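Notice to Households, Nolley District

The Fleletti Clinic wishes to inform residents that the night dispensary will close at the end of May. Medicines for children under two will be held at the front desk and released only to a named adult.

Residents are reminded that all cupboards containing tablets must be locked. The district recorded 93 accidental doses last year among 543 registered children. Each was followed by a visit from this office, and each visit by a letter.

One household has written to say that it has no children. The register shows two. The office has called at the address and found a made bed, a second made bed, and a locked cupboard. The key was offered to our inspector without being asked for – she declined it, as the rules require.

The household has been sent the usual letter. A reply came back in pencil, in large and careful capitals, thanking the clinic for its concern and asking when the night dispensary would open again.

The matter remains with the office.

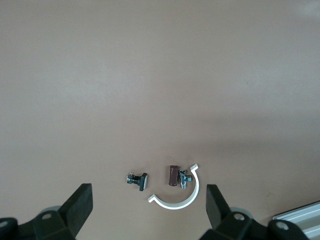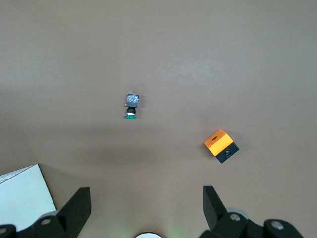 Small parts on a brown tabletop.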